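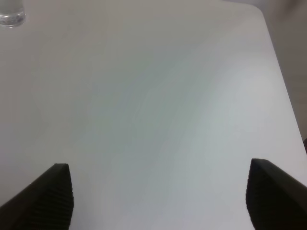 How to Get a White Tabletop Properly Clean

I have kept a white table for years now, and people always ask me if I regret it. I don't! A white top is cheerful, it bounces the light around on a gray February morning, and it tells you right away when it needs a wipe. The trouble is mostly streaks, so let me take you through the way I do mine.

First, take everything off. I know it's tempting to slide the mail and the salt shaker over to one side and clean around them (I did it for ages), but you'll end up with a border of crumbs.

Next, go over the whole top with a dry cloth. Grit is what scratches a smooth finish, so please don't skip ahead to the wet part.

Now fill a bowl with 2 cups of warm water and 6 drops of dish soap. More soap only means more rinsing. Dip a soft cloth, wring it out hard, and work from the far edge toward yourself in long, overlapping strokes.

For tea rings or pen marks, mix a little baking soda with water into a loose paste, dab it on, and leave it for 5 minutes. Rub very gently — and try a hidden corner first if you don't know what your finish is.

Rinse with a second cloth and plain water, then dry the table right away with a clean towel. Crouch down and look across it toward the window. Any streaks will show up from down there, and a quick buff with the dry end of the towel takes care of them.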